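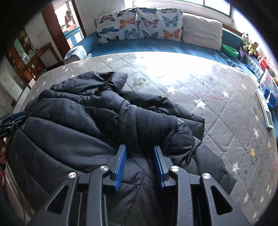 Black quilted jacket on a grey quilted mattress.

Hamness Community Kitchen
Minutes of the recipe meeting, July 22, 2023

Chair: Roya Fallahi
Notes: Alfredo Bañez
Apologies: none received

1. Last minutes
Agreed, with one correction. The lentil soup was recorded as "well liked". Roya asked who had liked it. The line now reads "was served".

2. Seeded loaf
Alfredo has moved the loaf to a slow overnight rise and says the flavour is much better. Roya could not taste a difference and doubts that anyone paying for a sandwich will. The crumb was still damp in the middle. Alfredo puts this down to slicing too early. Roya puts it down to the oven. To be baked again in the smaller tin, same dough, and left until cold before cutting.

3. Plum chutney
The Watdale recipe was tried as written. It asks for 2000 g of plums and 145 g of onion, and the meeting felt the onion figure must be a misprint. The result was jam with vinegar in it. Alfredo would like to double the onion and add mustard seed. Roya would sooner go back to the old recipe, which sold. No decision. One more small batch allowed, at Alfredo's own expense for the plums.

4. Dalisay rice flour
The supplier claims it can replace wheat flour spoonful for spoonful in any cake. Tested in the lemon sponge, which sank, and in the shortbread, which was fine but sandy. Roya noted that shortbread is supposed to be sandy and this proves very little. We will not order the large sack. Alfredo to use up the sample in pancakes.

5. Givano stockpot
Still on loan. The lid does not sit flat and the price has not come down. Return it.

6. Christmas puddings
Alfredo proposed making 50 for sale in December. Last year's figure was 6, and one of those came back. Roya asked where the other buyers were expected to come from. Alfredo said word of mouth. Held over until he has names and money against at least some of them.

7. Any other business
The pastry brushes are shedding again. Alfredo to buy silicone ones and keep the receipt this time.

Next meeting to be fixed once the loaf has been rebaked.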